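Teaching by Hand: Progress Report to the Skokwood Fund
Feb 16, 2019
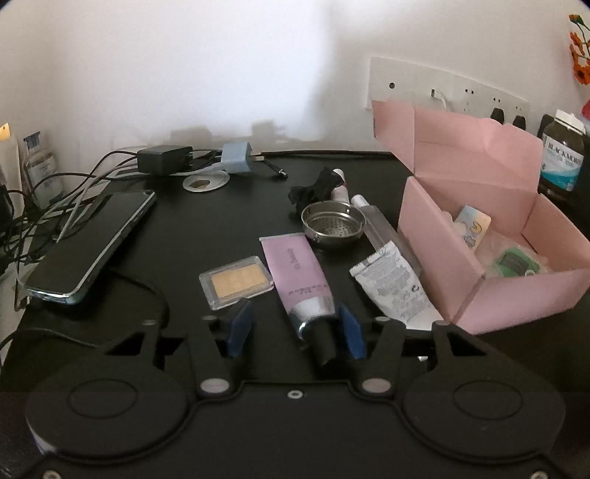

Where we stand

Dear Wiremu,

Thank you for your patience with this one, and for the kind note you sent along with the second payment. It did us all good to read it! We have now recorded 3,951 hand-guided demonstrations with the Runia gripper, and 797 of those came from desks like the one at the top of the page, with tubes, cables, a phone and a box all sharing the same bit of room. I know you were hoping we would get out of tidy bench setups before May, and I'm happy to say we have.

The squeeze tubes have taken up more of our time than I expected (more than I'd like to admit, really). A person holding the gripper will close the two blue pads near the cap on one try and farther up the body on the next, and both are perfectly sensible ways to do it. Cormac Duggan has been sorting these by grip point so that the arm learns from both kinds without splitting the difference between them. He has also asked our demonstrators to slow down just before the fingers close, which has made the recordings a good deal easier to work with.

What went less well

We had to throw out 41 demonstrations after a loose finger joint, and I'm sorry about that. The joints are now checked at the start of each session. Clear plastic is still hard for us too. A see-through case lying right against a tube, as you'll notice in the picture, is the sort of thing the Stulari software tends to blend into its neighbor, and we don't have a good answer yet.

Money and next steps

Spending is on plan, apart from new finger pads, which wear faster than we budgeted for. We would like to move a little from travel to parts if you're comfortable with that. Next we'll start the remote-control sessions at Stubbs, with 2 operators working the same desk tasks, so we can compare them with the hand-held recordings. Cormac will send you the session plan as soon as the room dates are settled.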